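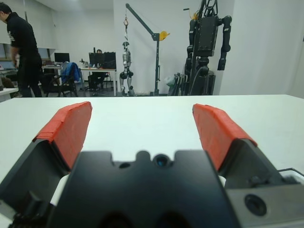

Skondico Stundero two-arm collection kit, reviewed March 2025

We ran the Stundero for one full data campaign: 3,000 teleoperated episodes of a single pick and place task, used to train an imitation policy. Setup took a day and a half. Calibration of the wrist cameras is scripted and needs no tools.

Episode logging is the strongest part of the package. Joint states, gripper width and all camera streams share one clock, and the worst offset we measured was small enough to ignore. The Datholm exporter converted 871 episodes overnight without a fault.
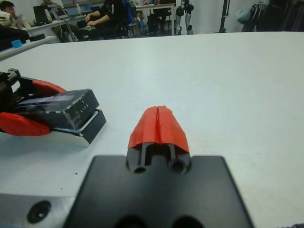 The review tool is weaker. It plays back one stream at a time, so checking a grasp means switching between the head and wrist views and finding the same timestamp again. Dalal Farah labeled the first 578 episodes this way and then wrote her own viewer.
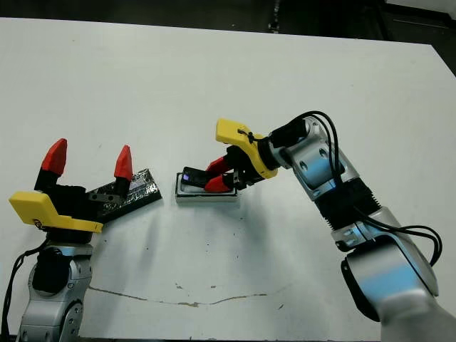 Grasp quality depends mostly on the fingertips. The stock pads are flat, and we replaced them with a pointed set from Fakhoury in the first week. Thin objects are the hard case. With a small black device lying in a white tray, the red tips have to close on one end from above and below, and a few millimeters of height error spoils the attempt. We discarded 296 episodes for that reason. The operator gets no force readout, so a light touch on the tray goes unnoticed until playback.
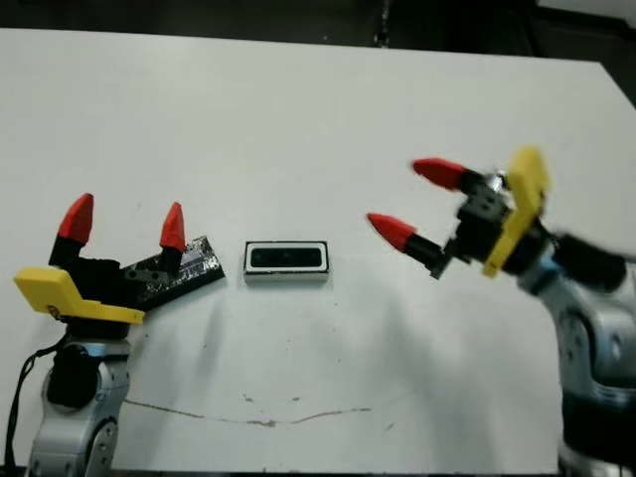 Discarded episodes stay on disk with a flag, and the flag survives export. Failure cases can be pulled back later as negative examples, and we plan to do so in April.

Cable routing is left to the buyer. Zip ties are adequate, but allow slack at the wrist.

Rating: 4 out of 5. One point off for the playback tool.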